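Care of Common Room Kitchens: Tables, Baskets and Drinking Vessels

Household Guidance Sheet 21, Sadowski Residence

Residents share responsibility for the kitchens on each floor. The following guidance was prepared by Renata Sikora of the housekeeping office and replaces the sheet issued in December.

Wooden tables

Wipe the surface after every meal with a damp cloth, following the grain, and dry it at once with a second cloth. Scouring powder and bleach are not permitted on wood. Fine scratches may be treated with paste wax. Where the wood feels rough, sand lightly with fine paper along the grain before waxing. Splits wide enough to hold crumbs should be reported to the office, extension 461.
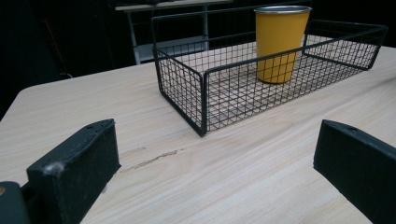 Black wire basket on a wooden tabletop.

Felt pads may be fitted beneath baskets, trivets and other metal items that remain on a table. Pads are available from the linen store until 4 p.m.

Metal drinking vessels

New stainless steel should be washed in warm water and dish soap before first use. Tea stains respond to a paste of baking soda and water, left for ten minutes and rinsed well. Steel wool marks the finish and must not be used.
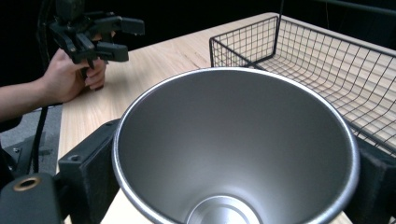 Odors in metal vessels usually come from residue left at the base or beneath the rim. A bottle brush should be worked around both areas and the vessel rinsed twice. Wide, tapering shapes with a rolled rim are easily cleaned by hand, as the smooth inner wall can be reached with an ordinary cloth. Dry them fully before stacking, or they may stick together.

Paper cups

Paper cups are reserved for receptions and should be discarded after a single use. Unopened sleeves are kept in cupboard 362, away from the sink.

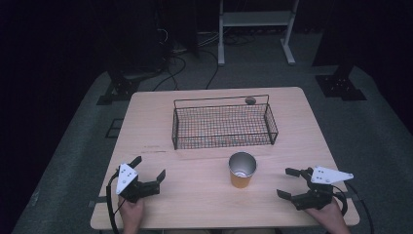
Orange paper cup and shallow wire basket.

Wire baskets

Dust collects where the wires cross. Brush baskets weekly with a dry paintbrush, and wash them monthly in soapy water. Chipped coating should be dried and touched up with enamel paint, then left overnight. Items placed in a basket to drain should stand apart from one another so that air can pass between them.
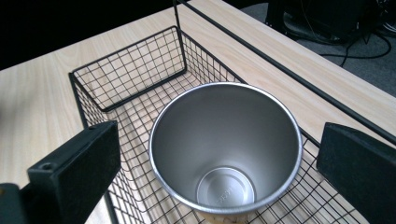

Baskets used for draining should not be used for bread or fruit until they have been washed. Requests for replacements may be addressed to Damian Kwiatkowski at the housekeeping office.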